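Search this repo... Go

# Cestley Sequel Talk

By Zulmira Torres, January

Fans of the Cestley horror films talk about casting news like nobody else, and this dataset has 593 of their forum posts! Each one reacts to a rumor about who's coming back for part three — hopeful, furious or just confused.
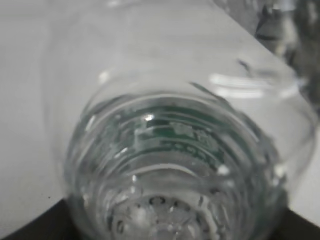 The base of a clear plastic bottle.

## Fields

post_text, rumor_id, mood (16 labels), spoiler (yes/no)

Graham Tapley and I labeled everything by hand. We disagreed on 63 posts, mostly sarcasm, and those are marked "split". I love the split ones, so please don't drop them!

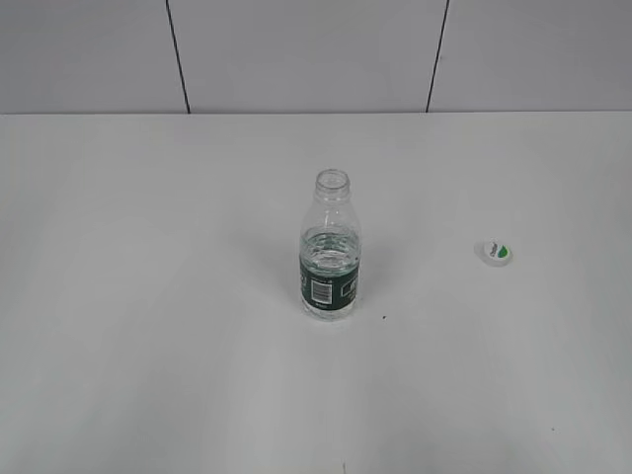
CLUKBRIDGE, January — The spoiler column now covers the director's cut too. Usernames are removed.

Contact: Zulmira Torres | © Watulport | Back to top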